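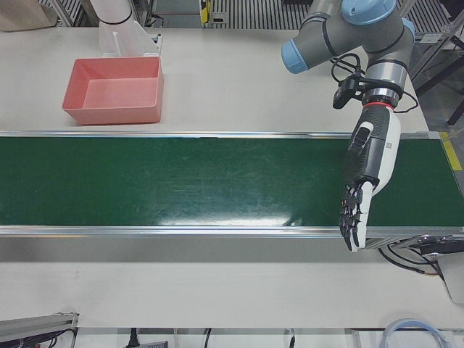 Imelda Fajardo asked, after reading the previous report, whether the rear discs on the Zurnau would rust less if the car simply used them more, and whether the coating work was then needed at all. The question changed the order of work for this period. The coated discs were held back on half the cars and the software routine was run first by itself, so that its effect could be read separately.

Progress report, second period
Rear brake corrosion on the Zurnau electric wagon
Prepared for the Banditz fund

1. Status

The project is on budget and three weeks behind the plan. The delay comes from one late delivery of coated discs and does not affect the final report. Work packages one and two are closed. Work package three (road fleet) is running. Work package four (garage guidance) has not started.

2. Background, repeated for new readers

The Zurnau slows mainly with its drive motor. In normal town driving the friction brakes at the rear axle are used only in the last few feet before a stop, and often not even then. Cast iron discs left unused in wet or salted conditions form a rust layer that the pads no longer wipe off. Owners report a scraping noise, then a pull or a pulse in the pedal, and in the worst cases the car fails its inspection on rear brake balance. The pads on such cars are often close to full thickness.

The grant covers three possible measures: a software routine that applies the rear friction brakes at set intervals, a coated disc made by Dindel, and a revised service check for the caliper slide pins.

3. Work done in this period

3.1 Software routine

The routine replaces part of the motor braking with rear friction braking on selected stops. It is active above walking speed, on dry or wet roads, and it is locked out when the stability control is working, when the battery is too cold to accept normal charge, or when the driver presses the pedal past the medium range. The driver should not notice it. Two of the test drivers did notice it in version A, as a slight lag at the point where the motor hands over to the discs. Version B ramps the handover over a longer time and no driver has reported it since.

In the first setting the routine ran once every 300 miles. This was too seldom. Cars parked outdoors at Villanueva near the coast had a closed rust film on the outer edge of the disc before the routine came around. The interval was shortened to 30 miles, with an extra run on the first drive after a long parking period. At this setting the swept area stayed bright on all the inland cars. On the coastal cars it stayed bright on the outer face but not always on the inner face, where the splash shield traps damp road dirt.

The energy cost of the routine is small. At the 30-mile interval the difference in consumption was below what the on-board meter can resolve, and we do not propose to measure it further.

3.2 Coated discs

Dindel supplied the first batch of coated rear discs after a delay at its own plating contractor. The coating covers the hat, the outer edge and the cooling vanes. The friction faces are delivered coated too, but that layer is meant to wear away during bedding-in.

The salt spray cabinet test was run for 700 hours on six discs, three coated and three plain. The plain discs had heavy scale on the hat and at the edge well before the end. Two of the coated discs finished with no red rust on the coated areas. The third had a line of rust at the inner edge of the hat, where the coating was thin. Dindel has confirmed that this disc sat at the end of the rack during spraying and has changed the way the parts are hung. A replacement set is to be tested under the same conditions.

Thickness readings on the rest of the batch were within the drawing, with one disc at the lower limit. That disc was marked and kept out of the fleet.

3.3 Slide pins

All rear calipers taken off the fleet cars were checked for free pin movement before cleaning. Stiff pins were found more often on the lower position than on the upper. The grease in the lower bores was gray and contained grit. The rubber boots were intact in every case, so the grit is thought to enter during pad changes. This has not been proven. A trial with a different boot shape was considered and dropped, as it would need a new caliper casting.

3.4 Road fleet

The fleet cars have each completed at least 3000 miles on the current settings. Drivers are keeping their normal habits and have been asked not to wash the wheels with high-pressure jets. One did so anyway and that car's readings are reported on their own line in the data file. Another car was hit from behind in a parking lot and has been off the road for part of the period. Its rear suspension was measured after repair and is within the workshop limits, so it has been put back.

4. Answer to the question raised

Using the brakes more does help, and by a larger amount than we expected at the start. For cars kept inland, the software routine alone keeps the swept faces clean and the rear balance within the inspection limit. On present evidence we would not recommend the coated disc for these cars on brake performance grounds.

The routine does nothing for the hat, the edge or the vanes, which the pads never touch. Rust on the hat makes the disc hard to remove and can lift it off its seat on the hub when it is refitted, which then causes the pulse in the pedal that owners complain about. On the coastal cars this was found on plain discs with clean friction faces. The coating is aimed at these areas, and it is the reason work package three keeps both disc types.

A mixed result is therefore likely: software on all cars, coated discs as the replacement part in coastal and heavy salt areas. The cost side of this has not been worked out. Dindel has given a price for the present batch size only.

5. Problems and changes

The late discs moved the start of the coated group into milder weather. To make up for this, the coated group will stay on the road through December, and the plain group will be kept with it so that both see the same salt season. No additional money is requested. The extra insurance months are paid from the travel line, which is underspent.

The pedal force sensor on one car drifted and its readings from the middle of the period have been thrown out. The sensor was replaced with the same type. Disc surface ratings from that car are not affected.

The roller tester at Villanueva was out of service for calibration for part of the period. Balance readings were taken on a second machine at a nearby inspection station. Two cars were run on both machines afterward, and the second machine reads slightly lower on the left side. The readings have been left uncorrected in the data file, with a note.

Surface ratings are still made by eye against a printed chart. The two raters agree on clean and on heavily rusted discs and disagree in the middle of the scale. Rater names are now recorded with each rating. A third rater has been asked to go over the stored photographs of the discs without knowing which cars they came from.

6. Next period

Repeat the salt cabinet test on the replacement coated discs.

Run the routine with a longer hold time on the coastal cars, to see whether the inner face clears. If it does not, a trimmed splash shield will be fitted to one side of one car for comparison. Stone damage to the disc is a risk with the trimmed shield and that car will be inspected more often.

Pull the rear discs on all cars once, measure runout on the hub before and after cleaning the seat, and record the force needed to free the disc.

Write the first draft of the garage guidance. It will cover pin cleaning, hub seat cleaning and the order in which the bolts are tightened. Workshops have asked for it to fit on one page.

7. Decision needed from the fund

Approval to keep the plain and coated groups on the road together through December, as set out in section 5. An answer before the replacement discs are shipped would let us fit them without taking the cars in twice.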